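Bonstead Sea Kayakers - pre-launch safety checklist, with comments from the Fornmont crossing

Checked by: Dalibor Malý
Date: 5/8/23
Boats on the water: five
Entry point: Pliststead slip, east side

What a cracking day to be going through a checklist! Flat water to start with, a bit of breeze promised for after lunch, and everyone had read the sheet beforehand. Comments go under each item as usual.

1. Forecast and tides
OK. High water at Pliststead just after we got on. Wind force 2 to 3, south-westerly, building to 4 by mid-afternoon. We set a turn-back time of 1pm and wrote it on the slate on my front deck. The July trip left without one, so thank you to everybody who brought that up.

2. Launch point
OK, with a note. The bottom four metres of the slip are very green. Go down in pairs with one boat between you and keep to the left, where the ribs in the concrete still stick up. Parking is fine for small vans, but not for the trailer.
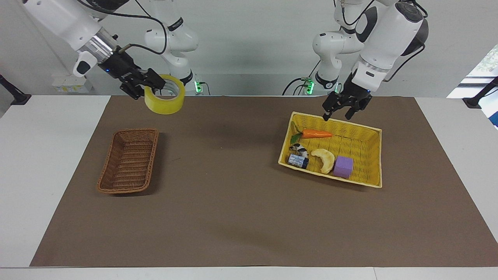

White arms over the covered table.

3. Hulls and hatches
Four OK, one attention. Boat 18 (the red one, much loved) had a rear hatch cover that wouldn't seat on one side. We swapped it with the spare from the store and it sealed beautifully. The old cover has a split of 52 mm along the rim and should be binned. Please don't put it back on the rack "just in case" - I've found it there twice.

4. Deck lines and toggles
OK. Boat 7 has lovely new bow and stern lines, properly whipped at the ends. Boat 11 will want the same before the autumn. Pull hard on every toggle, and I do mean hard.

5. Skegs and rudders
OK. Pebbles in two skeg boxes, cleared with a bit of thin batten. Anyone launching off the beach at Fornmont should check again on the way home.

6. Buoyancy aids
OK. All zips and shoulder straps tested, whistles attached and blown (sorry, swans). Serial 814 is getting thin at the side adjusters and is down for a float test at the next pool evening. It can be used on the canal until then, but not on the sea. 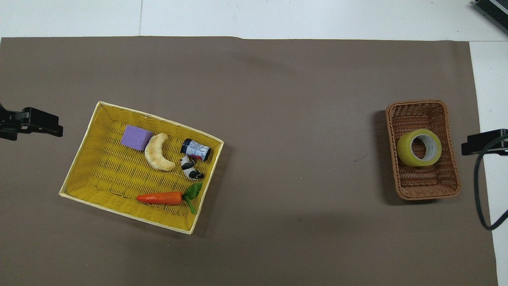 7. Paddles and spares
OK. Two sets of splits carried, one at the front of the group and one at the back. The joint on the longer set was gritty, so rinse it in fresh water and leave it apart to dry. No grease, please!

8. Communications
OK. Two handheld VHFs, both fully charged, radio check done on the slip. Shore contact had our plan, boat colours and return time. Mobile signal drops out completely behind the headland and comes back by the Colombo mooring buoys.

9. Towing and rescue kit
OK, with a note. Three tow lines between five of us. One quick release was stiff with salt and came free after a good soak. We ran one practice tow and two assisted rescues in the bay before setting off, and they were the best I've seen this group do. Really quick, lots of talking, nobody in the water for long.

10. First aid and warm kit
Attention. Group shelter fine, flasks fine, but the foil blankets in the blue dry bag are down to one. Pack needs four. I'll order them this week.

11. Distance and pace
The outward leg was 3,614 metres from slip to beach on my GPS. That suits newer paddlers very well, provided the wind stays under force 4. We were back on the slip with daylight and biscuits to spare.

To do before the next trip
Boat 18: order a new hatch cover to replace the spare.
Boat 11: new deck lines.
Buoyancy aid 814: float test.
Blue dry bag: three foil blankets.
Slip: email the harbour office again and ask for it to be scrubbed.

Signed: D. Malý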